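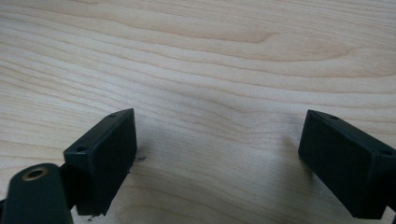
*Photo: Leire Arroyo, posted in the Clarport Home Workshop forum, Tables & Desktops*

**Pale tabletop with wavy grain - oil it, varnish it, or leave it alone?**

**leire_arroyo**
Hello everyone! I picked up this table in June from a Famden clearance shelf for 295 and I've been putting off the finish question ever since, mostly by admiring it. The grain runs in these long wavy bands, cream into tan, and there's one pinkish-brown streak that narrows to the right like a leaf (my daughter says a fish). It looks smooth and matte and I'd love to keep it that way, but this is going to be our everyday dining table and we are a family that spills. What would you put on it? I have half a can of Hollitix hard oil left over from the stairs.

**EkowOfori**
What a lovely bit of figure, Leire! I can see why you've been stalling. Before you open that can, though, do you know if it's solid or veneer? From the picture I couldn't tell you either way, and it could even be a laminate. Look at the end of the board. If the lines on top carry on down over the edge, you're probably in luck.

**sawdust_and_tea**
I'd oil it whatever it is. We did ours with 2 thin coats, wiped off well, and it has been a joy to live with.

**EkowOfori**
I have to disagree there, friend - oil on a laminate just sits and goes sticky. I once spent a whole afternoon scrubbing it back off my sister's desk, and she still brings it up at dinner.

**sawdust_and_tea**
Fair enough, I was picturing solid wood. I'll stand by oil over varnish, though. Varnish always looks like a coat of plastic to me.

**marnie312**
A water-based matte varnish doesn't have to! I used the Sârbu one on a pale top and it hardly changed the color, where oil would have turned it quite yellow. If you like those creamy bands the way they are, please try a patch underneath first and give it 4 days before you decide.

**leire_arroyo**
Thank you all, this is so helpful. I'll get down on the floor with a flashlight tonight and look at the edges, and then try both on the underside if it's real wood. I do worry about the yellowing, now that you mention it.

**EkowOfori**
Post the test patches when you have them, would you? I'm still voting for oil if it's solid.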